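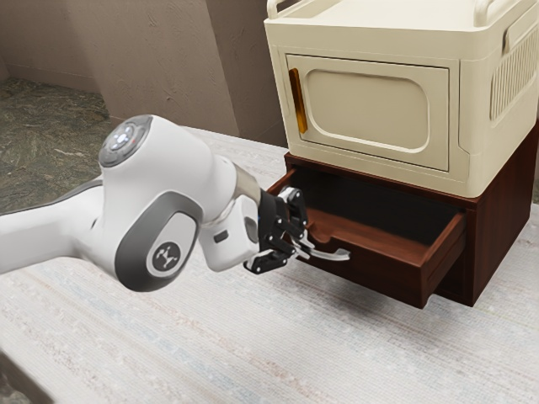
Robot arm and dark wood cabinet, render

August 12, 2025

OK so I finally caved and bought the Gaturar slippers everybody in my comments kept going on about. Wore them for a while before saying anything because I got burned last time, raving about a pair on day one and then the sole peeled. Thread!

2/ First, the ordering. I got them through Walbridge, paid $68 with shipping, and they showed up earlier than the tracking said they would. Box was fine, a little squashed on one corner, slippers were wrapped in paper and totally OK. No plastic smell, which was a nice surprise (my last pair had to live on the balcony for a week).

3/ Sizing. The size chart on the listing is in centimeters only and it measures the INSIDE of the slipper, so if you measure your foot and pick that exact number you will be sad. I did that. I was sad. I swapped for one size up and that's the pair I'm wearing now.

4/ The swap itself went OK! I wrote to the shop and a guy named Nii Akpalu answered, super polite, asked for a picture of my heel hanging over the back (glamorous) and sent the label. Only annoying part is you pay for the return yourself and get it back as store credit. I'd have liked my money in actual money but whatever, I'll use it.

5/ Comfort. First few days they were stiff across the top of the foot and I was ready to write a grumpy review. Then the felt gave a bit and now I forget I have them on, to the point where I've walked out to the mailbox in them twice. Please don't do this, the soles pick up every tiny rock in the driveway. 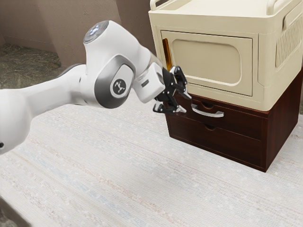

White arm, black gripper, silver drawer handle

6/ People asked how they compare with the Quansah ones. I own both so here goes. Quansah is softer right out of the box and a lot warmer, but they got baggy on me by the end of the winter and I was kind of shuffling to keep them on. Gaturar holds its shape way better so far. If your feet are always freezing, get the Quansah and size down. If you run warm like me, Gaturar.

7/ Washing!! The listing says hand wash cold and I believed it, for once. Did them in the sink with a drop of baby shampoo, stuffed them with old T-shirts, left them on a rack. Took forever to dry. The gray ones didn't bleed, but my friend Corina Sârbu has the red and says her sink went pink, so do those by themselves.

8/ About the reviews on the page, because a few of you messaged me. Yes there are 150 of them and yes a bunch just say "good product thank you." I skip those. Sort by lowest rating and read what people are mad about. Here it was nearly all sizing (see post 3, chart is confusing) and a couple of people who wanted the green and got the olive. I can live with olive.

9/ Also somebody asked if they do a discount when you buy a lot. I asked too! My sister wants them for everyone at her office. The answer was yes, from 22 pairs, mixed sizes OK but all one color. She doesn't have that many coworkers so she's trying to rope in the dentist downstairs.

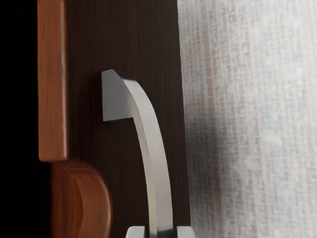 Brushed metal handle on dark brown wood

10/ Things I don't love: the little tag inside the left heel scratches (I cut it off, be careful with the stitching), there's no half size, and the insole doesn't come out. Zekard makes one with a removable insole if that matters to you, but I haven't tried those so don't take my word on them.

11/ Would I buy again? Yeah, I think so. I'd go one size up from the start and save myself the return label. Giving them 4 stars, the missing star is for the size chart.

12/ I'll wear them through November and add to this thread if the sole does anything weird. If you've had yours longer than me, tell me how the heel held up, and what size you ended up in!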